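包装缓冲材料,该由谁来定

分类:包装与运输 / 观点
文/Jinlong Zeng 八月

我在包装行业做了13年,前一半时间卖纸箱,后一半时间替客户看破损报告。看得多了,我的看法越来越固定:一家工厂的缓冲材料用什么、用多少,不应该由采购部门一家说了算。

采购看的是单价。一只箱子里的珍珠棉换薄一档,单价降下来,当月报表好看。破损却要过一阵子才出现,算在售后的账上,有时算在物流的账上。两本账分开记,省钱的人看不到赔钱的数字。

去年我去过Tretik的一个仓库。他们出口小型仪表,原来每箱放12块护角,后来改成10块,理由是箱底两块“用不上”。改动没有做跌落试验,只在会上说了一句。之后客户陆续来信,说外壳下沿有裂纹。质检查了产品,又查了胶水,最后才想起护角。加回那2块护角以后,还要重新跟货代谈赔付,来回的邮件比护角贵得多。

有人会说,多放材料总是安全的,那就多放。我也不同意。填得太满,封箱时箱盖鼓起,码垛就不平,底层箱子受力偏向一边。况且收货的人要处理这些废料,处理费现在也不便宜。Distunia的收货标准里专门有一页写填充物,超量一样退回。

我主张的办法很普通。包装方案变更要有三方签字:采购、质检、发货。发货的人应当有否决权。他们每天封箱,知道哪个型号放进去会晃,哪种胶带天冷了粘不住。这些事图纸上没有。试验也要做,不必每次送实验室,自己厂里按固定高度、固定角度摔几箱,写清楚结果,留着备查。

我的同行Riku Noguchi认为三方签字太慢,小厂耗不起。他在Flunix管过发货,旺季时换一种气泡袋要等签字,产线就停在那里。这个意见有道理。我的回答是把变更分两类,同规格换供应商的,发货主管一个人签就行;动厚度、动数量、动摆放位置的,再走三方。

还有一点常被忽略,就是零散办公用品和样品的寄送。很多公司对成品包装要求很细,寄一部手机给分公司却随手找个旧纸盒。Ó Flaithearta的行政部门给这类小件也定了箱型,单子贴在墙上,谁寄都照着来。我觉得值得学。 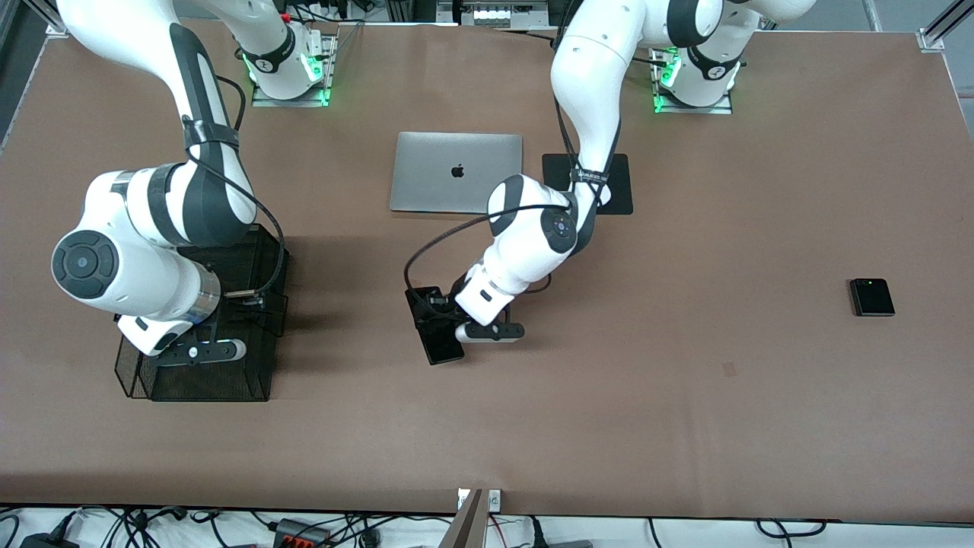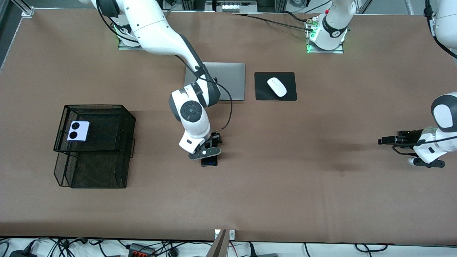

图片来源:资料图片

小件的麻烦在于形状杂。一批货里尺寸都一样,试一次就够了;小件每次都不同,只能定原则:硬物不贴箱壁,屏幕朝内,两件之间必须有隔层。原则写短一些,贴在封箱台边上,比发一份长文件有用。

至于签字表格用纸质还是系统,我没有意见。纸质的容易丢,系统里的常常没人打开看。先把发货的人请进会议室,表格可以以后再改。

最后更新:八月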